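On the Status of the Prurnum Boundary Protocol

March 2024

The protocol signed by the governments of Brudell and Vilbridge in December remains without legal effect, as neither legislature has completed ratification. Readers have written to ask whether the agreement may nevertheless be relied upon by residents of the Prurnum valley. In my view, it may not.

A signature expresses the intention of a state to be bound at a later stage. It does create a limited duty – the signatory must refrain from acts that would defeat the purpose of the text – but it does not open border crossings, recognize land titles or alter the jurisdiction of any court. The 2821 residents who hold papers issued by the former joint administration are therefore in the same position as before.

Article 4 deserves particular attention. It provides that disputes over property shall be referred to a mixed tribunal seated at Heo, yet it sets no deadline for the appointment of judges. Da-eun Joo, who taught treaty law to many of us, raised this point in her written comments on the draft. Her proposed amendment was not adopted.

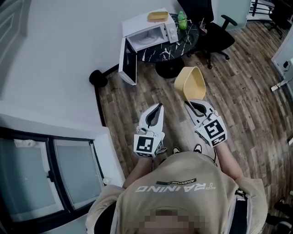 Of the 714 claims filed under the earlier arrangement, 81 were decided before its mandate lapsed. The protocol is silent on the remainder. It would be reasonable for both parties to confirm, by exchange of letters, that pending claims will be transferred to the new tribunal without a further fee.

I will return to the question of water rights in a separate post once the annexes have been published in both languages.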